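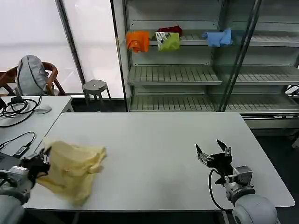 Hello all, and thanks to everyone who answered my last message about the folding cell at Wilteck. Several of you asked how the people on the line took it, so I'm going to stick mostly to that. The short version is that I'm more excited than I was in February, and I was pretty excited in February! We're still teaching it on practice cloths, one at a time on the white table, with the left gripper closed on a corner of the yellow one and the right hand open and waiting its turn. The orange, lime green, dark red and light blue ones are up on the top shelf. If you have ever worked in a linen plant you know the corner is the whole job. Find the corner and the rest of the fold is easy. Miss it and you're shaking the thing out and starting over.

On 10/12/2019 a list member wrote:

> We run a hospital linen shop with 40 people on two shifts, most of
> them on folding and sorting. Our owner saw the Indness demo at a
> trade show and came home wanting arms on every table. I'm the floor
> lead and I'm the one who has to tell the crew.
>
> What did you tell yours, and when? Did anyone lose hours? And does
> the thing need an engineer standing next to it all day, because we
> don't have one and we aren't going to get one.
>
> I'm not against it. I have folders with bad wrists and bad shoulders
> and I would love to give them something else to do. I just don't want
> to promise them something I can't back up.

I'll take these out of order.

Hours first. No one's hours were cut, and we got that in writing before the arms were bolted down. The letter covers 22 months and it names the folding crew by job title. I would push hard for the same thing. Our manager was willing to say it out loud from day one, but people relaxed a lot more once there was a sheet of paper on the board with a signature on it.

As for when to tell them – earlier than feels comfortable. We told ours after the purchase order went to Boonchu for the tables and guarding, and that was too late. A couple of the senior folders had already heard it from a driver, and they were hurt, and they had a right to be. If I did it over I'd bring two of them to the first vendor meeting. They know things about terry and flat sheets that the vendor had never thought to ask. One of our folders watched the arm try a fitted sheet on the demo video and said, "It's going for the elastic, it should go for the seam." The vendor wrote that down.

On the engineer question: we don't have one either. Two folders and a sorter did the four-day training and they run it now. They pick the cloths, restart it when it gets confused, and mark which folds were good and which were junk. It pays a grade higher than folding, and I fought for that part myself, because the work takes real judgment. I didn't expect them to get so into it. They argue over grip points at lunch (I've joined in more than once). 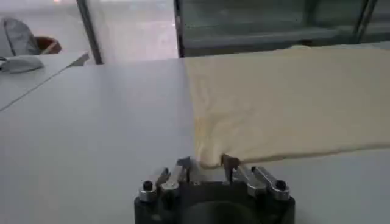
Is it faster than a person? At this stage a person beats it easily, and our best folder beats it by a mile.

That surprised our front office more than it surprised the floor. The pilot log stands at 1163 folds attempted, and the target before we let it near customer linen is 2000 on the practice cloths. I like that the number was set ahead of time and that the crew helped set it. No one is leaning on them to call it ready.

What has changed already is who stands where. Before, a folder stayed at one table for the whole shift. Now we rotate through folding, inspection and the cell, so nobody makes the same shoulder movement for eight hours straight. I can't give you injury figures, it's far too soon, but I hear less complaining about sore arms and I've heard some laughing back there.

A few gripes, so you don't think I've been paid for this. The Destix scheduling software doesn't know the cell exists, so I still enter its time by hand as if it were a temp worker. The training binder was written for people who already knew the words in it, and our crew ended up making their own two-page version – much better than the original. And the second shift feels left out, with reason. All three trained operators are on days. Fixing that is next on my list, and I'd plan for it from the start if I were you.

To the floor lead who wrote: please do talk to your crew this month, even if all you can tell them is that you don't know yet. I'm happy to send our two-page sheet and the wording of the hours letter to anyone who wants them. Write to me off list, and tell me what kinds of linen you handle so I can put in the right pages.

Has anybody here tried one of these on fitted sheets outside of a demo? I'd love to hear how that went.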